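Home Guides Workshop notes Contact

How to test if a robot arm can do a kitchen chore: the toast example

By Nazanin Karimi
Updated in May

Many people ask me if a robot can do their housework now. My usual answer is that you must choose one chore, make it small, and test it in a fair way. After this you will have an answer for that chore. You will not have an answer for housework in general, but one real answer is already more than most product videos give.

In this guide I explain how I test one chore: taking a slice of toast between a toaster oven and a bowl. It is a good chore to begin with. Toast is light, it is cheap, and it does not hurt anybody when it falls. It is also more difficult than it looks, and this is why I like it.

You need a robot arm with a simple gripper, a table, a toaster oven with a door that opens downward, two bowls and a lot of bread. I buy the bread one day before. Very fresh bread bends too much.

Step 1. Write the chore as one sentence

Before you touch the arm, write down what "done" means. My sentence is: "The slice is taken from the first place, it arrives at the second place, it is whole, and nothing else on the table has moved more than a finger's width."

The last part is important. In my first tests I did not have it, and I counted many runs as good when the arm had pushed a bowl halfway to the edge of the table. In a real kitchen you would be angry about this. So put it in the sentence.

Decide also what "whole" means. I allow crumbs. I allow a small dent from the fingers. I do not allow a missing corner.

Step 2. Prepare the table

Put the oven where the arm can reach the rack with the door open. People often measure the reach with the door closed and forget that an open door takes space on the table. The gripper must come over the door, and the wrist needs room as well, not only the fingers.

Put the bowls on the side where the door opens, but leave a gap. If a bowl stands too near, the arm will be forced to lift the slice very high to pass over it, and a high slice is a slice that has more time to fall.

Mark the position of each thing with small pieces of tape under it. When you repeat a test after lunch, you will be thankful for the tape. At Nernholm, the shared workshop where I do most of my tests, other people use the same tables in the evening, and nothing stays where I put it.

Step 3. Do the first runs with the oven cold

Toast the bread beforehand in another place and let it cool. Then do all the first runs with the oven unplugged. You want to learn about the movement first. Heat brings other problems: the rack is hot, the cables must stay away from the door, and you will be nervous and stop the arm too early.

When you plan a run with heat, keep one hand near the stop button for the whole run and do not leave the room. Read the warning stickers on your oven also. They were written for people, but most of what they say is right for an arm too.

Step 4. Teach the grip

The slice can be held in two ways. You can hold it flat, with the fingers above and below, or you can hold it on its edge, with a finger on each side, so that it hangs upright.

Flat is better for going in and out of the oven, because the opening is wide and low. Upright is better for bowls. A flat slice is often wider than the bowl, and then it lies on top like a lid. An upright slice can go in over the rim and lean against the inside.

Set the closing force low at the beginning and increase it little by little. Too weak, and the slice turns between the fingers when the arm starts to move. Too strong, and you hear a crack. Write down the lowest force that holds the slice through the whole path, and then use a little more than this. Do not use the same number for soft bread. It needs its own test.

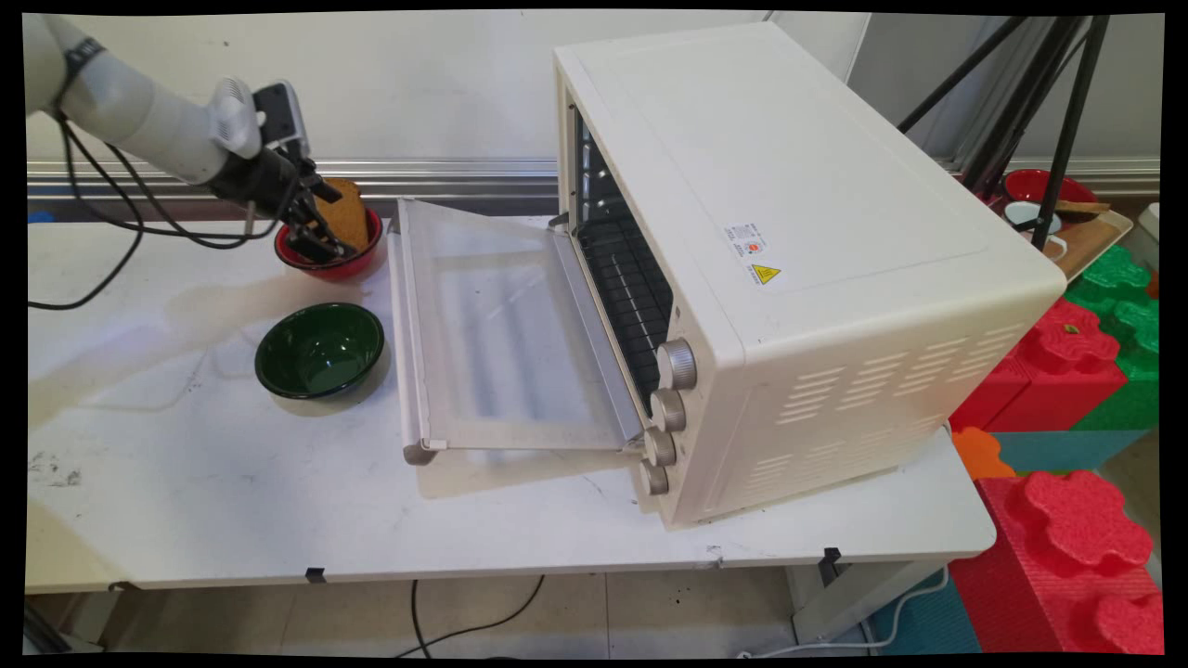

Toast held upright at the rim of the red bowl, with the oven door down.

Look carefully at the place where the slice and the bowl meet. The rim is where I see the most failures. If the arm comes down only a little too early, the lower edge of the toast touches the rim, the slice rotates, and the fingers lose it. A person feels this contact at once and moves the hand without thinking. Many arms do not feel it, or they feel it and only stop.

My solution is simple. I tell the arm to wait above the bowl for a short moment, then to go down slowly, and to open the fingers only when the lower part of the slice is inside. This costs time, but the result is much better.

Step 5. Run it many times and write everything down

One good run means very little. I do 73 runs for one chore, and I keep the list on paper beside the table. Why 73? It was the number of usable slices I had the first time, and I have kept it so that I can compare.

In my last test 57 runs were good by the sentence from step 1. I know that this sounds low to some readers and high to others. If a person in my house dropped or broke so much toast, I would ask them to sit down and rest.

For each failed run write one short reason. Use the same few words every time, for example "rim", "turned", "crack", "pushed bowl". Long explanations feel useful on the day, but later you cannot compare them.

Step 6. Change one thing

When the first list is finished, change one thing only and do it again. Move the bowl. Use thicker bread. Turn the oven a little, so that the arm comes in at a different angle. Use a bowl of a different color if your arm finds objects with a camera.

This is the step that people skip, and in my opinion it is the step that gives the true answer. A chore that works only with the tape marks is a demonstration. In a home, the bowl is in a new place every morning.

When I moved the bowl by one hand width, the first 18 runs showed me a new kind of failure. The arm took a shorter path and the toast passed too near the open door. I added one more point to the path, higher and farther from the oven, and started the list again.

Step 7. Count the human work

At the end, write how much a person had to do. Who put the bread on the rack? Who opened the door, and who turned the knobs? Who picked up the slices from the floor and cleaned the crumbs? In my test the person was me, and I was busy nearly all the time.

Door and knobs are separate chores. Please test them separately. An oven door is held by a spring on many models, and the arm must follow a curve while it pulls. Knobs are small and smooth, and a simple gripper slips on them easily. I would not mix these in one test with the toast, or you will not know what went wrong.

So can a machine do it yet?

For this chore, my answer is: it can do the middle part, on a prepared table, with a person standing near. It cannot yet make breakfast while you are in the shower. For a canteen or a small shop floor, where the table is always the same and somebody is working beside it, the answer may be better than for a home. A friend at the Skistel bakery wants to try the same steps with rolls, which are rounder and perhaps easier to grip. I will add her results to this page when I have them.

If you try the test yourself, please send me your sentence from step 1 together with your numbers. Without the sentence I cannot understand the numbers.

Related guides

Folding a dish towel with one arm: where to start
Opening an oven door: notes from Vestergaard
How to choose bowls and cups for gripper tests
Sorting screws on a shop floor, part 2
Visit report: the packing line at Verkano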